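Buying the Robot Is the Small Part

Equipment planning | May 12, 2023

Mid-sized organisations that have never owned anything more complicated than a pallet wrapper are now being asked to approve capital requests for humanoid robots. The requests tend to arrive with one large number at the top and very little underneath. Finance managers who have been through the exercise once say the second submission looks quite different.

Edow, a supplier of fitted interiors to clinics and small offices, opened its planning file last July. The firm wanted to know whether a two-armed machine could take on light fetching and setting down in finished rooms, and what it would cost to find out. Its first draft budget had a single line. The version that went to the board had 27.
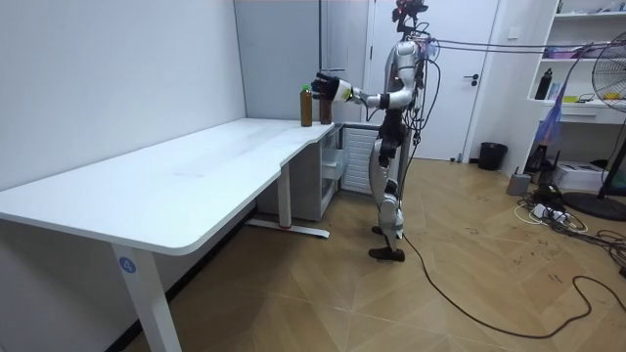 Floor space was the first item to be revised. Edow's planners had allowed for the footprint of the machine itself, much as they would for a photocopier, and had left out everything needed to keep it supplied and reachable. Cabling needs a route of its own, and where a robot works with a black power lead looping away across the floorboards and further cables carried overhead to one side, that route takes up a good part of the room. The lead cannot cross a doorway in regular use, and the furniture on that side has to stay where it is. Edow's revised plan set aside the whole of one fitted room for the length of the trial and charged the lost use of it to the project.

Electrical work came next. The building's existing circuits were judged adequate, but an additional outlet and a floor channel were quoted at $3797, including patching and making good. The sum was modest. It had not been in the draft, however, and under the firm's rules any unbudgeted building work must return to the board for approval. The delay was longer than the work.

Hands deserve a separate heading in any budget. Suppliers commonly quote for the body of the machine and treat the end of the arm as an option, and the gap between a simple two-jaw gripper and a hand with several fingers can be considerable. Purchasers should settle which objects are to be handled before they compare prices, and should write those objects into the tender by type, size and weight.

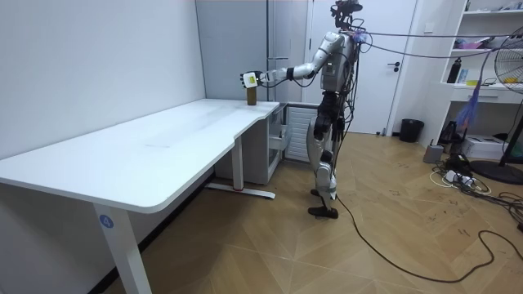
A tender written in this way also makes acceptance testing easier to cost. Edow asked each bidder to carry out the same short list of tasks with ordinary household and office goods, at a desk of the height its own customers use. Staff time for the tests was recorded as an expense. So was the time spent setting the room back to its starting condition between attempts, a task which fell to people and which none of the bidders had mentioned in their offers.

Two proposals reached the final stage, one from Mollunitz and one from Khunthong. The Mollunitz offer was lower at purchase, with service visits billed as they occurred. Khunthong proposed a higher price with spare parts and two years of support included. On the purchase price alone the choice appeared simple. Once the planners had entered a full schedule of inspections, replacement cables and finger parts, the totals came within a few per cent of each other.

Hours of use were the remaining point of difference. Edow had assumed 2000 working hours a year, a figure carried over from its cutting machinery. A trial programme is unlikely to come near that level. When the estimate was lowered, the case for prepaid support weakened, and the board requested both sets of figures before it would vote.

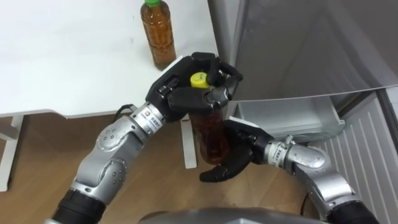 Soo-ah Ham takes a firmer view of the matter, arguing that a first purchase should not be made at all until a rental term has been completed. In her opinion the rental fee ought to be treated as the price of writing a proper specification, and she would have it paid from the training budget, "where people expect to spend money on learning something." She adds that depreciation schedules borrowed from other machinery give boards a false sense of order.

Trulladport, a cold storage operator, followed much the same course. It rented for 92 days, kept a daily log of stoppages and staff hours, and then issued a tender that ran to four pages. Its managers have asked that any successful bidder accept the log as part of the contract documents.

Edow's board is to consider its final submission at the next quarterly meeting. The request now includes a contingency for building work, a line for staff time and an allowance for removing the equipment at the end of its term.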